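Speaker notes, Penddale evening, July 22, 2021. Slot is 20 minutes, so talk faster than feels polite.

Open with the name. The gripper is called Lola. The maintenance log is called Plerkivex, and I've stopped defending that.

Say what she does: picks up cutlery. A fork lying against a knife is the hard bit. They're both shiny, both thin, and they like to leave together. 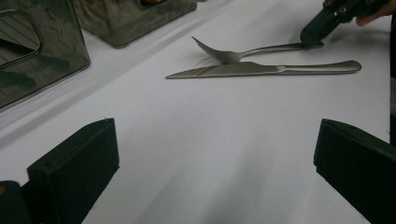 Pause, sip of water. Then the setup, in the order I do it:

- Smooth the white covering. A fold under a handle tips the whole piece.
- Open the fingers fully, look at both pads, wipe off any grease.
- Close them and sight down the seam. If one pad sits proud of the other, slacken its screws, square it up, tighten again. Thin handles find every fault.
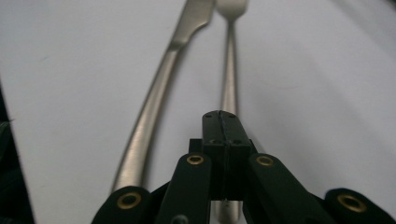 ## Looking after the joints

The linkage gets checked every 400 picks. Waggle each arm by hand. A little play is fine — a click is not. I once ignored a click for 13 picks and spent the evening hunting a screw with a torch.

Spare pads live in the tin marked Au. There is no gold in it. (Wait for the laugh. Move on if there isn't one.)

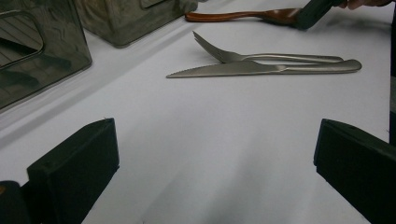 Wood and steel want different squeezes, so after any pad change I do 30 slow closes on a spoon handle before going back to forks. Dull work, good with the radio on.

Leave time for questions. Someone will ask about chopsticks. Say November.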